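Search this site Go
Print this page | E-mail this page

Tumby Play Library
Minutes of the monthly staff meeting, 16th July

Meeting opened at 6:30 p.m. in the back office. Seven present, two sent regrets. Minutes of the previous meeting were approved with one correction: the train table went to the Nautiyal Street branch, not to Tramton.

1. Figures

Visits for the quarter that began in April came to 3,951. Toy loans were 919, against 701 for the quarter before. Most of the increase is in puzzles and ride-on toys. The Tramton branch sent its numbers late and they will be added next month.

2. Play kitchen

The wooden play kitchen was discussed at some length. It stays in the main room through the summer. The question was which pieces belong with it and where each one goes at closing, because the closing checklist only says "tidy kitchen" and everyone does it differently.

Agreed: the slotted spatula and the wooden spoon hang on the hooks under the range hood, spatula on the left. They are not to go in the utensil tub with the plastic ones. Two evenings last month the spoon was found in the dress-up box.

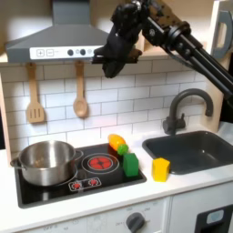

Play kitchen: range hood, with spatula and spoon on their hooks.

The metal pot stays out on the cooktop. It does not have a lid, and a motion to buy one was not seconded. The hood and the cooktop should be wiped with a damp cloth only. The spray cleaner from the art sink leaves streaks on black surfaces and should go back to the art sink. The tile backsplash needs a wipe twice a week and more often during camp weeks.

3. Play food and blocks

There was a long discussion about the colored blocks. Children carry them to the kitchen and cook with them, and at closing they are left on the counter, on the cooktop and in the sink. The block shelf is then short, and the sorting set cannot be loaned out because it is missing pieces.

Two proposals were made. The first was to keep blocks out of the kitchen corner. The second was to let a few of them live there for good and take them off the sorting set's list.

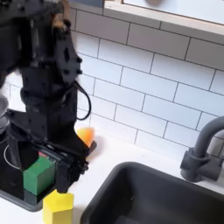 One member said she would be sorry to see a rule against it, that her own group gets more talk out of a green block called broccoli than out of the whole basket of plastic vegetables, and could we please just buy a second set. Another member asked what a second set costs. The Trindach catalog lists one, price to be checked.

After more discussion the second proposal passed, five to two. A small bin marked KITCHEN will go on the floor next to the unit. Loose blocks found there at closing go in the bin and stay with the kitchen. The inventory card for the sorting set will be changed.

4. Sink and faucet

The faucet was reported wobbly in June. It has been tightened from underneath and will be checked again in two weeks. Please do not let children hang things on it. The basin is to be emptied at closing, as beads and crayons have been turning up in it.
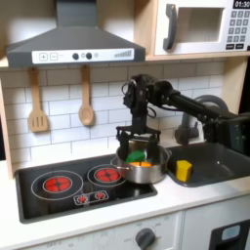 Cooktop with the pot, and a yellow block in the sink.

Real water was brought up again. The answer is still no. Water play stays at the outdoor table.

5. Microwave

A parent asked by note if the toy microwave could be moved lower for the smaller children. The shelf is part of the unit and moving it would mean new holes in the upright. There was little support for this.

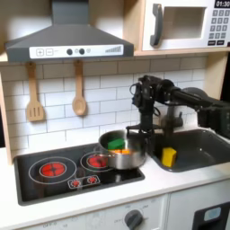
A step stool was suggested and turned down over the tipping hazard. The under-threes have the low cupboard in the baby room, and the parent will be told about it. Reply to go out this week.

6. Money

$200 was approved for the second block set and the bin. Anything left over goes toward felt food. If the Trindach price is over the limit it comes back to the next meeting.

7. Other business

The rug in the reading corner is due for cleaning. Key to the supply closet is missing again. The August sign-up sheet is on the office door and has gaps on both Saturdays. Tramton would like to borrow the puppet stage for two weeks; agreed, they collect and return.

Meeting closed at 7:50 p.m.

Print this page | E-mail this page

Recent items
Minutes of the June staff meeting
Summer hours, all branches
Nautiyal Street branch: train table now open
Borrowing ride-on toys: what to know
Closing checklist (revised)
Puppet stage booking form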